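Questions we receive often about the shared workshop rooms in Kedton. If your question is missing, write to Loredana Monti at the front desk and she will answer in one or two days.

## How do I become a member?

You fill in the form at the desk and pay for the first month. The fee is 36 dollars per month, and students pay 25. There is no contract for the year. If you want to stop, please tell us before the last day of the month, otherwise the next month is charged.

## Can I come only for one day?

Yes. A day pass costs 7 dollars and is good until closing time. With a day pass you can use the tables and the hand tools, but not the storage shelves.

## Do I need to know something before I start?

For the tables, no. For the saw room and the printing corner you must take the short introduction with Thomas Bortolotti. It lasts one evening and is included in the membership. People who learned on similar machines in other places must take it too - our machines have their own habits.

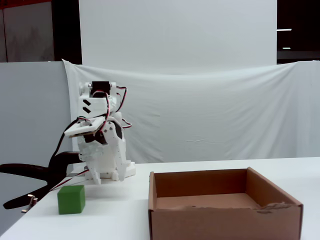 *A white 3D-printed arm on one of the tabletops.*

## Can I leave my project between visits?

Members receive one shelf. Put your name on everything, also on the small boxes. Things without a name go to the basket near the door, and in June we empty this basket completely. We had many sad messages after the last time, so please take the label seriously.

Big pieces which do not fit on a shelf can stay in the back room for one week. Ask Loredana first.

## Who pays if a tool breaks?

If it breaks in normal use, we pay. If you took the tool home without asking, you pay. For the large machines there is a deposit of 200 dollars, and you receive it back when you leave.

## Can I bring my child?

Children from the age of ten are welcome at the tables together with an adult. They can not enter the saw room, also not for looking.
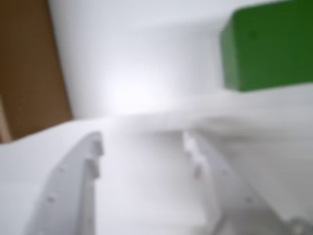 Natalina Ferri gives a sewing and mending hour for families on Saturday mornings, and for this hour younger children can come too. You bring your own fabric. Thread and needles are here.

## Is there parking?

There are a few places behind the building, on the side of the Lombardi bakery. Please do not use the places in front of their door before noon. The bus to Hamov stops across the street.

## Can I sell what I make here?

Yes, it is your work. We only ask that you do not use the address of the workshop as the address of your business.

## Can I get a key?

After three months as a member you can ask for one. Sveva Zuccaro keeps the list, and she will also show you how the alarm works.

Last updated: Sep 9, 2024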